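Llevo desde febrero intentando hacer pan de centeno y por fin me ha salido uno que se puede comer sin sierra. ¡Uno! La masa madre la traje de Utbridge, en un tarro envuelto en 2 jerséis, y la pobre llegó medio muerta.
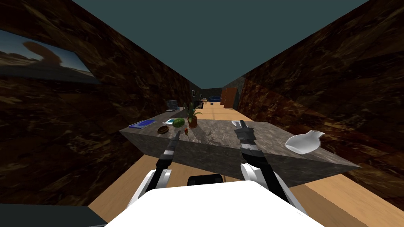

El truco (creo) ha sido el agua: antes le ponía un 62 % y ahora voy por el 80 – sí, se pega a todo, a los dedos, al reloj, al grifo. Luego la dejo toda la noche en la nevera y me olvido.

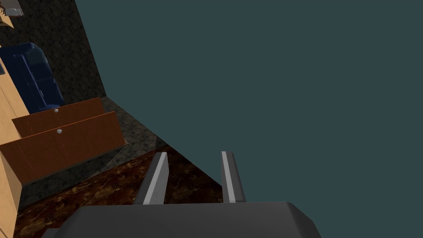 *Dos dedos y el hueco entre ellos.*

El martes repito, esta vez con semillas de alcaravea y el horno un poco más fuerte, que la corteza me quedó pálida.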